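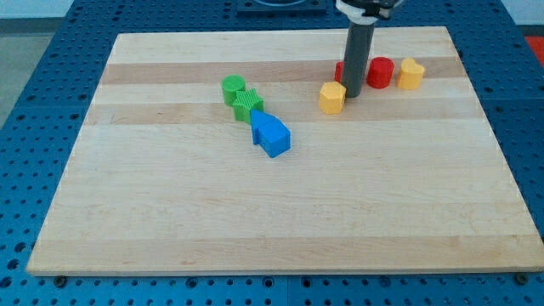 Coloured shape blocks on a wooden board.

Call for participants: help us try out the new calendar and address book in Wokel

Posted October 6, 2023

If you have ever missed a dentist's appointment because the reminder was on your other computer, or kept three entries for the same cousin and never been sure which phone number was the right one, we would very much like to hear from you. We are the small team at Drorkbridge who make Wokel, a desktop program for appointments, addresses and to-do lists, and we are looking for people to spend a little time with the next version before it goes out to everybody else.

Wokel has been going for a good many years now, and plenty of the people who use it have been with us since the beginning (hello to all of you, and thank you for the letters). The new version, which we have been calling Mandagi in the office, changes quite a lot. The week view has been redrawn, birthdays can be filled in straight from the address book, and repeating appointments can at last be moved one at a time without upsetting all the others. We think it is an improvement, but we have been staring at it for so long that we are the wrong people to ask!

What you would be doing

There are 2 sessions, held in November at our office in Plunside. Each one lasts an afternoon, with a proper break in the middle. In the first you would set up a calendar from scratch, bring in a list of addresses and try some everyday jobs, such as inviting a few people to a meeting or finding a note you wrote last spring. We will sit with you and ask what you expected to happen when you clicked on something. In the second we will show you what we have changed and ask you to do some of the same jobs again, and some new ones.

Between the two you would use the program at home for your own appointments, as much or as little as suits you, and keep a short diary of anything that pleased or annoyed you. Spelling does not matter in the diary and neither does length. A line scribbled on the back of an envelope is fine.

Who we are looking for

Anybody over eighteen who keeps a diary of some sort, on paper or on a screen. You don't need to have used Wokel before, and you don't need to be good with computers. We would be especially glad to hear from people who run a household calendar for several others, people who share a diary at work, people who use a screen reader or large text, and people who have always used a paper diary and mean to go on doing so. For the part at home you will need a computer of your own that you are allowed to install programs on. If that is a difficulty, do tell us, as we have a few laptops we can lend.

What you will get

We pay a fee for each session, together with your bus or train fare, and everyone who finishes the diary gets a full copy of the new version when it is released. There will be tea, and sandwiches too. Please let us know about anything you can't eat.

Your information

For the sessions at Plunside we will give you a made-up set of contacts, so there is no need to bring your own. Whatever you put into the program at home stays on your computer and we never see it. We make notes while you work, your name is not kept with them, and you may stop at any point and still be paid for that session.

How to put your name down

Write to the Wokel desk at Drorkbridge, quoting reference 2102, or telephone the Plunside office and ask for extension 770. Tell us a little about how you keep track of your appointments at the moment, and which parts of the day are easiest for you. We will write back to everyone, including those we can't fit in this time, and with your permission we will keep your details for the next round.

The office is on the ground floor, with a step-free entrance at the side and parking behind the building.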